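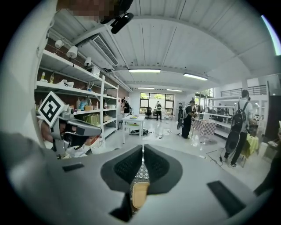

Marloes Maes asked:

Has anyone had to repot a peace lily that's gone root bound in a self-watering pot? Mine is in a Woteo, the tall one with the reservoir in the base and the wick going up through the middle. I bought it in July and it was fine for a couple of months. Now the leaves flop every few days even when the float says the reservoir is full. I lifted the inner pot out last night and the roots have gone through the slots and down into the water, with the wick wrapped up in them. I don't want to cut anything I shouldn't. Do I need a bigger pot, or can I put it back in the same one?

Asked November 19, 2023

2 people have the same question

3 answers

Ineke Bosman
You can cut them. Peace lilies put up with a lot. I would take off anything brown and soft first, then trim the roots that have come through the slots so the inner pot sits flat again. Pull the old wick out and throw it away, because you won't untangle it without tearing it. Funik sell replacement wick by the metre and it fits if you fold it double.

If the root ball is solid all the way round, go up one pot size or split the plant. To split it, lay it on newspaper and pull it apart by hand where the stems come up in separate clumps. Use a knife only if it won't give. Fresh compost with a bit of perlite, water from the top, and leave the reservoir empty for 2 weeks. After that fill it halfway. Expect it to sulk for a while and lose a few of the older leaves.

Marked as helpful by 34 people

Guest
Same thing happened with mine, I just left it. Still alive. It does flop though.

Marked as helpful by 7 people

Guest
Check the float before you do anything. On my Van Rooij planter it got stuck at full and the reservoir was bone dry. Take it out, rinse it and push it up and down a few times. Limescale does it if you have hard water. I'd also stop feeding until it has settled, whichever pot you use.

Marloes Maes replied:
Float moves freely, I tried it. Will split it at the weekend. Does it matter which compost?

Ineke Bosman replied:
Ordinary houseplant compost is fine.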